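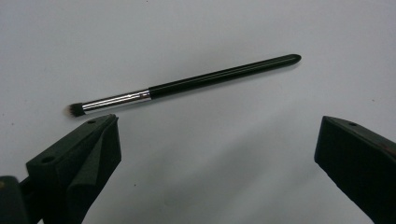

Vol. 11, No. 2

The packing room at Trekholm handles 88 styles of cosmetic brush, and the small eye brushes have always been the slowest. The handles are slender and glossy, the ferrules narrower still, and a bristle head that has been pressed out of shape cannot be sold.

Since July, part of that work has been taught by hand. Packers on the early shift use a two-finger gripper with a camera mounted on it, pick up a brush, and place it in a tray slot. The recordings go to Praneo, which trains the arms on Line 2.

"The handle is the only place to take hold," said Mahnaz Karimi, a packer who now spends half her shift recording. "A handle that tapers at both ends will turn in the fingers if you close too near the tip."

Shiny metal is a separate difficulty. Highlights on a ferrule shift with the angle of the camera, and Praneo's engineer, Paavo Oksanen, asks for each style to be recorded on a plain white surface before it is recorded in a bin.

The job has changed on paper as well. Recording is paid at the inspection grade, one step above packing. Wayne Lambert, the shift lead, rotates people through it in two-hour blocks - the gripper is heavier than a brush, and wrists get sore. Packers who stay on the line do more sorting and less placing.

Not everyone wants the rotation. Some have asked to remain at the benches, and Lambert has let them. What the grade will be once the recording is finished has not been settled. The current agreement runs to the end of the season, and talks on the next one have started.

Comments (3)

Roland Bellamy
Does the higher grade count toward overtime? Ours didn't.

Ashton Harawira
We tried this with paintbrushes. Long handles were fine, short ones kept rolling.

wike_bench
Two hours is too long with one of those. Ask for one.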